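Bon, je reprends le blog

Trois semaines sans rien écrire. Pas d'excuse, beaucoup de boulot, un rhume, et puis l'irlandais. Oui, l'irlandais. J'en avais parlé en mars je crois, en passant, et plusieurs d'entre vous m'ont demandé où j'en étais. Donc voilà, en vitesse, j'ai un train dans une heure.

Où j'en suis : pas loin. Je sais dire que je m'appelle comme je m'appelle, que j'habite en France, qu'il pleut. Je sais surtout dire qu'il pleut. Tá sé ag cur báistí. Ça sert tout le temps, même ici.

Le cours, c'est en ligne, deux soirs par semaine, avec Daithí Mac Mathúna. Très patient. Il fait répéter. Il refait répéter. Quand on est vraiment nuls il boit une gorgée de thé et il passe à la phrase suivante. On est 14 inscrits, en pratique plutôt une poignée devant l'écran, toujours les mêmes. Tuulikki Savolainen, finlandaise, installée à Nantes, qui apprend trois fois plus vite que moi et qui trouve les déclinaisons « reposantes ». Je la déteste un peu (bonjour Tuulikki, je sais que tu lis).

Ce qui me tue : les mutations. Pour ceux qui n'ont jamais mis le nez dedans, le début des mots change selon ce qu'il y a devant. Bord, la table. Ar an mbord, sur la table. Le b est toujours là à l'écrit mais on ne le prononce plus, on dit le m. Cat, un chat, mo chat, mon chat, et ça se prononce pas du tout comme un chat français évidemment. Allez chercher ça dans un dictionaire quand vous ne savez même pas par quelle lettre commence votre mot. J'ai passé une soirée entière sur bhfuil avant de comprendre que c'était juste le verbe être qui me faisait une farce.

Et pas de mot pour oui. Ni pour non. On reprend le verbe. Tu as mangé ? J'ai mangé. Tu viens ? Je ne viens pas. Au début ça rend fou, on reste bouche ouverte à chercher, et puis au bout d'un moment on s'y fait, j'ai répondu « je veux » à la boulangère qui me proposait un sac. Elle m'a regardée bizarrement.

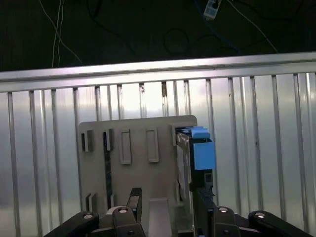 Métal, nervures, reflets. Miotal en irlandais, pour une fois facile à retenir.

Côté méthode, puisqu'on me demande. J'ai essayé les applis, j'ai tenu un mois. On finit par taper des phrases sur des pommes et des garçons sans rien entendre de la langue. Maintenant c'est un cahier, un vrai, page de gauche les mots, page de droite les phrases où je les ai croisés. Objectif 1000 mots d'ici l'été prochain. J'en suis très loin et la moitié sont des noms d'animaux, allez savoir. Blaireau, je sais dire blaireau. Broc. Je ne sais toujours pas dire « tournevis ».

Et la radio. Je mets la radio en irlandais le matin à 7 h en faisant le café, je comprends un mot par-ci par-là, inniu, anois, la météo, les noms de villes. Orla Moynihan, qui m'avait prêté ses vieux livres d'école, m'a dit de ne surtout pas essayer de comprendre, juste laisser couler. Elle a détesté l'irlandais pendant toute sa scolarité d'ailleurs, elle m'a rendu service en vidant son grenier. Dans la marge d'un des livres il y a un dessin de prof avec des cornes. Page 24. Très ressemblant parait-il.

La question des dialectes, j'en parle même pas. Si, deux lignes. Daithí est du Munster, les livres d'Orla sont en « standard », et la radio c'est surtout le Connemara. Donc pour « comment vas-tu » j'ai trois versions dans le cahier, et je les mélange. Conas taoi, cén chaoi a bhfuil tú, il y a aussi celle du nord, goidé mar atá tú, que j'aime bien mais que je n'ose pas sortir en cours.

Prochaine étape, un stage d'été, une semaine sur place, chez l'habitant. Úna Coughlan en a fait un l'an dernier et elle est revenue aphone et ravie. Parait que si on se fait prendre à parler anglais à table on fait la vaisselle. Je vais en faire beaucoup. Il faut verser 100 euros d'arrhes avant fin mars, j'hésite encore, le mot arrhes me fait toujours hésiter de toute façon.

Si quelqu'un a une bonne grammaire à conseiller, pas trop épaisse, avec les corrigés, je prends. Les miens ont été arrachés par un élève prévoyant.

Je file. Slán, et la suite quand je peux, j'ai aussi une recette de pain à la levure chimique à vous mettre, il faut que je retrouve le papier.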